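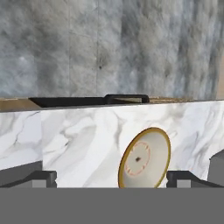 *Simulated wrist view of a two-finger gripper at the plate station. Source: Trutelside project pages, render set 11.*

**Fulwood Plate Trial** is a simulated test used to compare robot grippers on thin, round tableware. It is part of the Trutelside collection of kitchen tasks and takes its name from the Fulwood workshop, where the first version was written. The trial is run completely in software. Its results are used to choose which gripper should be built or bought before any work with real dishes begins.

## Background

The earlier Trutelside tasks used boxes, cups and bottles. Most two-finger grippers did well on these, and the scores were too close together to be of much help. A plate is harder. It is wide but thin, its rim is curved, and it offers only a small area for the fingers to hold. The Fulwood group added the plate task in April, and it soon became the most used part of the collection.

## Setting

The standard setting is a kitchen counter with a white marble surface, gray veins and a mottled gray wall behind. The usual plate is round and off-white, with a gold rim and a faint orange-red ring pattern in the centre. In the image it stands tilted in the gap between the two dark gray fingers, each of which has a lighter pad on its lower inner part.

The colours of the wall, the counter and the plate can be changed from run to run. This matters mostly for the camera part of the trial. White plates on white marble are a known difficulty, and a plain plate without a coloured rim is offered as a harder setting.

## Method

Each gripper is mounted on the same simulated arm and is controlled by the same program. Only the finger shape, the pad and the closing force may be changed. A full comparison has 3000 attempts, divided equally between three starting positions:

- plate flat on the counter
- plate leaning at 60 degrees
- plate upright in a rack

An attempt is counted as successful if the plate is lifted, held for 11 seconds and put down again without a fall. Touching the counter with the fingers is allowed, but it is recorded. The camera is fixed to the wrist and looks out between the fingers, so that the body of the gripper always covers the lower part of the view.

## Grippers compared

Two designs are normally given as reference.

| Gripper | Fingers | Pad | Usual strength |
|---|---|---|---|
| Fledier | stepped, stiff | small, flat | upright plates |
| Brabec | thin, slightly flexible | long, ribbed | flat plates |

The Fledier holds the rim firmly and rarely lets the plate turn. Its weak point is the flat position, where the thick finger ends cannot easily get under the edge. The Brabec can slide under the rim, but it bends when the plate is heavy, and the plate may swing during the lift. In the published comparison the Fledier reached a success rate of about 80 per cent over all positions. The Brabec was lower in total and better in the flat position.

## Limitations

Friction between the pad and the glaze is given one fixed value, although real plates differ and may be greasy. Chipping of the rim is not modelled. Some users have also remarked that the closing force is reported only at the end of the attempt, so a short peak at first contact can be missed. A change to the recording format has been proposed for this.

## See also

- Trutelside cup and bottle tasks
- Wrist-mounted camera
- Parallel gripper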